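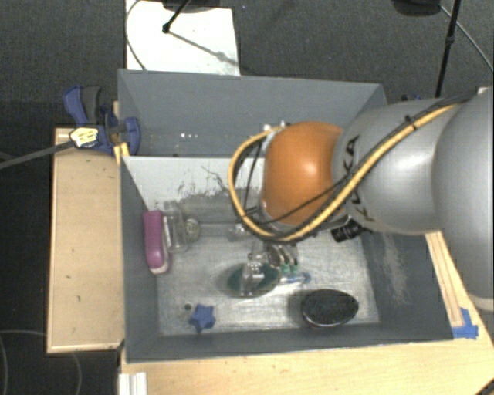

O objeto transparente

Imprimir | Enviar por e-mail

Em fevereiro, a sala do laboratório em Villeo ficava escura já antes das cinco, e eu deixava acesa somente a luz em cima da mesa. O programa chamava-se Kornano. Eu não lhe dei este nome, recebi-o junto com o código, com as palavras-passe e com uma cadeira que não subia.

A minha tarefa era pequena no papel. A Sarness queria que o braço tirasse as coisas de dentro da caixa cinzenta, uma por uma, sem conhecer nenhuma delas antes. O Kornano olhava, calculava uma nuvem de pontos, propunha 50 maneiras de agarrar e escolhia a melhor. Depois o planeador procurava um caminho que não batesse nas paredes nem na divisória. Com a estrela azul nunca tive problemas. Com a peça comprida, de cor magenta, também não, se a distância até à parede era bem medida.

O problema era o vidro. Digo vidro, mas não sei se era vidro ou plástico. Era uma coisa clara, cheia de brilhos, perto de um objeto oval verde-escuro, e para a câmara de profundidade ela não existia. No ecrã eu via um buraco, e dentro do buraco o chão da caixa, e às vezes um chão mais fundo que o chão verdadeiro. O Kornano dava ao objeto oval uma confiança de 79 e descia com toda a calma, como se entre os dedos e o verde houvesse apenas ar.

Escrevi uma regra: onde faltam pontos, supor que há matéria. Parece uma ideia prudente. Mas o metal do fundo também brilhava, também perdia pontos, e depois da regra a caixa inteira ficou cheia de obstáculos. O planeador respondeu que não havia caminho. Respondeu assim 900 vezes durante a noite, porque eu esqueci de limitar as tentativas, e de manhã encontrei o registo cheio da mesma frase.

Lembrei-me então da minha avó, que no fim da vida via mal. Ela não andava pela cozinha como quem vê, nem como quem tem medo. Avançava a mão devagar e a mão perguntava. Se tocava num copo, parava, e o copo passava a existir naquele lugar.

Apaguei a regra. Em vez dela, mandei baixar a velocidade dentro dos buracos e ler a força 1000 vezes por segundo. No pedido que enviei à Konstantinidis, que aprovava as mudanças no controlo, escrevi "descida com contacto protegido". Não escrevi nada sobre a avó. A resposta chegou depois do almoço: aprovado, com uma pergunta sobre o valor do filtro.

Fiquei com a mão perto do botão de paragem. O braço entrou pela direita, com o cabo amarelo a fazer a sua volta em torno da junta laranja, e os dedos desceram até ao meio da caixa. No gráfico a linha da força estava plana. Eu respirava baixo, não sei porquê — ele não podia ouvir-me.

Depois a linha subiu, muito pouco, e o braço parou.

No mapa apareceu um ponto novo, só um, no meio do buraco. Guardei o ficheiro e pus-lhe o nome "copo", embora ninguém tivesse dito que era um copo. O Kornano subiu os dedos, esperou a nova imagem e começou a calcular outra vez.

Imprimir | Enviar por e-mail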